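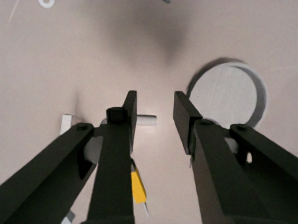

Handout 3: Looking after the gripper cell
Robot Maintenance, second year
Surachet Saengthong
Revised Jan 21, 2021

Last week was the arm. This week is everything past the wrist, which is where most of your afternoon will go.

All of this is done in the simulated cell first. You'll get your turn on the real one at Flernport in February, once you have a signed sheet. The simulated cell has the same arm on the same sort of platform, a table, and a scatter of parts that looks as though someone emptied a drawer over it. Please don't tidy it. The parts are reset from scene file 2451 each time you log in, and your tidying will be undone without thanks.

1. Starting up

Open the scene and leave it paused. Load the Mononport profile. There is also a profile called Nguyen, left over from an earlier course, and it will load perfectly happily. It has a different tool length, so the arm will think its fingers end somewhere inside the table. If your first move ends in a collision warning, check the profile before you write to me.

Now unpause, and jog the wrist up and down slowly with the fingers pointing straight down. Watch the tool height reading. It should change smoothly. If it jumps, stop and reload.

2. The fingers

Our gripper has two black fingers worked by linkage arms. Before you do anything clever, open and close it with nothing in between. Use the wrist camera for this, with the arm high enough for the fingers to clear the tallest block.

Both fingers should move together and meet in the middle. If one gets there first, the zero is off. Go to Tool, then Zero, then Close, and wait for the number to settle. Accept it. Open fully and accept again. People who accept while the number is still wandering have a long and interesting session ahead of them.

Repeat the close test after zeroing. I'll want both readings on your sheet, including the bad one.

A word on the linkage. In the simulated cell the joints don't wear and the screws don't work loose, so it's easy to forget that they exist. On the real gripper you check every screw head in the linkage before you power up, with the driver from the cell drawer. Put a paint mark across each head and the arm beneath it. When the two halves of the mark no longer line up, the screw has moved, whatever your bench partner tells you.

3. Finding the table

The table height has to be taught. The number printed on the drawing belongs to the table somebody ordered.

Bring the closed fingertips down over a bare patch, well away from the loose parts and from any hole or recess in the surface. Drop the speed to 3 per cent. Carry on down until the contact flag comes up, lift slightly, and do it again. Take the higher of the two readings. 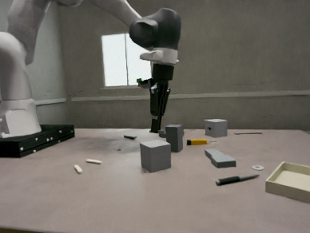

Do the same at the far side of the table, and once more near the platform. The three heights should agree closely. If they don't, you have probably touched down on a part. Thin, flat things are the usual culprits. A washer is very good at pretending to be a table, and a pen is nearly as good until it rolls.

Save the result under your own initials. Last year we had 23 files called "final" and one called "final REAL", which was wrong.

4. Test picks

Start with a plain cube. Come straight down, close, lift, hold, put it back. Then try an upright block, gripping low. Then a peg lying on its side, with the fingers turned to close across it. Leave the stepped bar until you've calmed down.

Keep grip force at 77 for all of these. It's plenty for a cube, and turning it up won't cure a bad zero - it only hides it until the peg shoots across the table. If a part twists as the fingers close, you are off centre. Move the arm. Don't keep squeezing in the hope that the part will come round to your point of view.

Write down for each pick: the part, finger opening before the close, finger opening after, and what went wrong. "Nothing" is an acceptable entry, though I do read the logs.

5. Shutting down

Open the gripper, raise the arm clear of everything, pause the scene, save, log out. In that order. Closing the window with the arm halfway down leaves the session locked, and the next group will find out who you are.

For next time

Bring your completed sheet and the close test readings. Read the Prollen notes on tool length, pages on offsets only; the rest is a history of the author's disagreements with his supplier. Anyone still on the Nguyen profile should come and see me before the session starts.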